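Flallholm Learning Network: Minutes of the Meeting Following the Visit to Hollmann, Jul 19, 2025 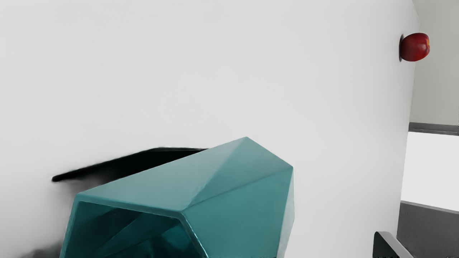
Present and apologies

Nine members attended, together with our two hosts from Hollmann, who very kindly stayed on after the visit and sat with us in their upstairs meeting room at Grososby while we talked it all over. Apologies had come from the primary school and from the adult education centre, both of whom had asked for a full account, so these minutes run rather longer than usual. Anyone who only wants the actions will find them near the end.

The chair thanked everyone for managing the bus, and thanked Hollmann for the sandwiches.

Minutes of the last meeting

Agreed as a true record with one correction. The sentence saying that the library "had declined" a stall at the open day should read "had not yet been asked". The library representative was gracious about it. They have now been asked, and would like one.

Report on the visit

The chair invited members to say what they had made of the morning, and as everybody wanted to speak at once we went round the table.

The tour began in the long workshop on the ground floor, where Hollmann repairs and rebuilds picking arms for packing lines. Several members had expected the noise to be dreadful and were pleasantly surprised. The member from the youth club had particularly enjoyed the bench where old joints are taken apart and cleaned, and thought the young people would happily spend a whole afternoon there if they were allowed to hold something heavy and greasy. Hollmann said this could be arranged, with gloves.

We then moved through to the small room at the back for the Ritura demonstration. Ritura is the name Hollmann gives to its practice software, in which the control program for an arm is tried out on a made-up tabletop inside the computer before it is let loose on a real one. The task on the day was a simple one to explain — a red apple on a pale grey table, and a teal container with flat, angled sides for it to go into. Our host said they had settled on an apple and a container for visitors because people grasp the point in a moment, whereas the packing-line version takes ten minutes of explanation and a diagram.

There was a good deal of talk about this part of the visit. The member from the college said that she had seen plenty of finished robots on television but had never before seen what the practice looks like, and had found it much more interesting to be shown the middle of the work than the end of it. Another member confessed to having spent the first few minutes waiting for the "real" robot to be wheeled in, and only then understanding that the computer picture was itself the thing we had come to see. Our host laughed and said that this happens with nearly every group, and that it was a fair criticism of how the demonstration is introduced. See under "Changes to the demonstration".

Questions put to Hollmann

Members had sent in questions beforehand and the hosts were good enough to take most of them. A summary follows.

Does the program do the same thing every time? No. The apple and the container are put down in different places from one attempt to the next, so that the program cannot simply learn one movement by heart. The exercise had been run 2,153 times in the week before our visit, most of them overnight with the building locked up.

Why is the table so plain? It is kept plain to begin with. Patterned surfaces, clutter and awkward lighting are brought in at a later stage, once the basic reach and lift are reliable. Our host compared it to teaching somebody to drive in an empty car park, and the member from the youth club said she would be borrowing that.

Does the angle of view matter? Very much, we were told, and it is a thing people outside the trade seldom think about. A camera on an arm may be looking at the table sideways on, and the program has to make sense of that without being told which way is up. A member remarked that she had tilted her own head throughout and had not noticed until her neck began to ache.

Is the shape of the container important? The flat sides catch the light differently from one another, and a container placed close to the viewpoint can hide a good part of whatever is behind it. Hollmann finds both of these useful for practice. The member from the library asked whether the container could be bought, as it would look very well on the issue desk. It was drawn for the software and does not exist, though the hosts thought there was no reason one should not be printed. This caused some excitement and was carried over to the actions.

Will this put people out of work? The question was asked kindly and answered at length. Hollmann said that it employs more people at Grososby now than when it opened, but that the jobs are different ones, and that it would not be fair to promise that every packing firm could say the same. Members were glad to have been given a straight answer. It was agreed that the same question will certainly be asked at the open day, and that whoever is on the stall should be ready for it and should not try to laugh it off.

What school subjects are useful? Mathematics was mentioned, naturally, but also art, for anyone who might want to build the tables and objects in the software, and English, for writing instructions that other people can follow. The college representative asked for this to be minuted in full and it hereby is.

Two questions were left for want of time, one about electricity use and one about whether a robot could be taught to fold a fitted sheet. Hollmann will reply to both in writing.

The December open day

The chair reminded members that the open day will be held in the main hall at Flallholm in December, with the doors open from late morning until teatime. Attendance last year was 653, against 621 the year before, and although the rise was a modest one it had been achieved in truly horrible weather.

Hollmann confirmed that it will bring the Ritura demonstration and one small arm for people to look at with the power off. Members discussed whether the arm ought to be moving. There was warm support for the idea in principle, but the hosts explained that a moving arm needs a guard all the way round it and a trained person beside it for the entire day, and that the guard would take up most of the stage. After some back and forth it was agreed to keep to the software demonstration this year and to look again at a moving arm for the following one.

The stage will therefore be free for the school choir, who had been rather anxious on the point.

It was suggested that the apple task be shown on the big screen at the end of the hall, with chairs in front of it, and that a short talk be given twice, once before lunch and once after. Hollmann was happy with this. The member from the youth club asked that the afternoon talk be pitched at the under-twelves, and offered to sit in on a rehearsal and say frankly when it became dull.

Changes to the demonstration

Following on from the remarks above, Hollmann asked our advice on how the demonstration might be made clearer to people walking in cold. Suggestions were plentiful and are recorded as they came.

Say at the very start that everything on the screen is drawn by a computer, and say it again when new people sit down.

Put a real red apple on the desk by the screen, so that there is something to point to. (It was noted that it may be eaten.)

Show an attempt that goes wrong as well as ones that go right. Most members felt strongly about this. The morning's demonstration had included one where the apple was knocked clean off the table, and it had been the best moment of the visit — everybody gasped, and everybody wanted to know what happened next. Hollmann had been a little embarrassed by it and was surprised to hear how much it was liked.

Leave out the word "parameters".

Let children choose where the apple goes. Hollmann thought this could be done with a mouse and a bit of preparation and will look into it.

Print the handout in larger type. The present one defeated three pairs of reading glasses.

Access and practical matters

The back room at Grososby has a step down into it, and one of our members found it awkward with a stick. Hollmann apologised and will have a ramp in place before the next group comes. The hall at Flallholm is level throughout.

The bus cost a little more than had been set aside for it. The difference was small and it was agreed to meet it out of the refreshments money, there having been no need to buy any refreshments.

Members asked whether the picture from the Ritura demonstration might be used on the open day poster. Hollmann gave permission, on condition that the poster says it comes from a simulation. There was some debate about whether a sideways table would puzzle people. The library representative felt that a puzzled person stops to read the poster, and this view carried the day.

Actions

Hollmann: to answer the two remaining questions in writing; to see whether visitors can place the apple themselves; to put a ramp in the back room; to find out whether the teal container can be printed, and at what size.

College: to draft the list of useful school subjects as a single sheet for the stall, and to send it round for comment.

Library: to design the poster, with the wording about simulation, and to confirm how much table space its own stall will need.

Youth club: to arrange a rehearsal of the afternoon talk with a small and outspoken audience.

Chair: to write to the choir about the stage; to send a card of thanks to everyone at Grososby who gave up their morning for us.

Any other business

A green umbrella was left on the bus and is being kept at the library.

The member from the college asked whether the group might visit Grososby again in the spring with some of her students. Hollmann said they would be very welcome, and that groups of up to twelve are most comfortable in the back room.

Next meeting

To be held in the small room at the library. The chair will send round dates. Members are asked to bring their comments on the subject sheet, and the poster will be passed round over tea.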